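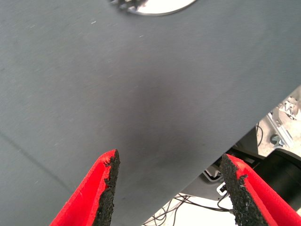
Where we're at with the memory controller

Progress report for the Wuisan chip, second stage of funding
10/25/18
From: Cletus Sorensen, Trurna
To: Yanti Mandagi, Prosura

Hi Yanti,

You asked for the plain version this time, so I've left the waveform dumps in the shared folder and I'll just tell you how it's going. Mostly well! The controller block is through its main round of simulation, the FPGA prototype boots, and we've got one ugly problem with low-power exit that I'll get to further down.

What we said we'd do

The plan for this stage had us finishing the arbitration logic, getting the self-refresh sequencing working, and handing Kyung-tae Won a block he could start laying out. The first is finished and the second works apart from the bug. Kyung-tae has had a netlist for a while now and has been very patient with me changing it under his feet (I owe him a few lunches).

Arbitration

You'll remember we were arguing in the winter over whether the display port should always win. We ended up giving it a deadline instead of a fixed priority. When its buffer is comfortable it queues like everyone else, and when it's getting low it jumps the line. The processor ports are much happier for it, and the display hasn't run dry in any of the traffic we've thrown at it. Teguh Saragih wrote the traffic generator and was pretty merciless, I have to say. He had all the ports hammering the same bank with different row addresses, which no sane software would do, and the thing slowed right down but kept its order and didn't lock up.

The regression suite now stands at 1091 tests. All but 2 of them pass on last night's build, and both failures are the same low-power bug seen from different directions.

The low-power bug

If a request lands in the exact cycle when the controller has decided to leave self-refresh but hasn't told the PHY yet, the request gets accepted and then sits there. It doesn't corrupt anything. It just waits until another request comes along and shoves it through, so on a busy system you'd never notice, and on a quiet one you'd think the chip had died.

Teguh found it while he was looking for something else entirely. I'd love to tell you our formal checks caught it but they didn't, as we'd written the property assuming the wake-up handshake was one step when the design does it in two. So there's the design to fix and the property to fix as well. I've got a patch for the state machine that adds an extra wait state — it costs us a clock on wake-up, which is still inside what the spec allows — and I want to see it survive a long random run before I call it done. We're planning 2000 seeds, and that'll tie up most of the simulation licences for almost a week.

I don't want to send Kyung-tae another netlist until that's finished. He agrees, fairly loudly.

Prototype

The FPGA version runs at a fraction of the real clock, of course, so it tells us nothing useful about timing. What it's good for is running real software for hours on end. We've had Linux up, and Gerasimos Nikolaidis has been running his memory stress programs on it over lunch and overnight. He's also rewritten the boot-time training code, and it's now a lot easier to follow. The old one was mine, so I can say that.

One hiccup there: the daughter card from Pranduvmont came with a different memory part from the one on the order. It works fine, but the refresh timing is different enough that we had to redo the settings table. They're sending the right part and we'll keep the other one as a second configuration to test against.

Layout and timing

Early numbers from Kyung-tae's first pass look decent. The worst path runs through the address comparators, where we check each new request against everything already in the queue. He'd like me to pipeline it. I'd like to try splitting the queue first and see what that buys us, as another pipeline stage would undo a good bit of the latency we won back with the arbitration work. We've agreed I get one go at it and then we do it his way.

Area is a touch over the estimate. Nearly all of that is the debug counters, and we can trim those before tapeout if Prosura would sooner have the space. My vote is to leave them in! The software team will be glad of them later on.

Money and people

We're on budget for wages and a little under on equipment. Licences are where we'll go over, on account of the long random run, and I'd like to move the equipment savings across to cover it. Could you let me know if that needs a form from me or if an email from you is enough?

No changes to the team. Teguh is away for the first part of November, so Gerasimos will be looking after the regressions and has already been shown where everything lives.

What's next

The random run starts as soon as the licences are booked. After that comes the corrected formal property, the split queue experiment, and a frozen netlist to Kyung-tae by the end of November. If the split queue doesn't pan out, the freeze date still holds and only the latency figure moves.

Give me a ring if you want to talk through the debug counters before your own review. The log for the failing pair is in the shared folder under low power, with my notes at the top of the file.

Cheers,
Cletus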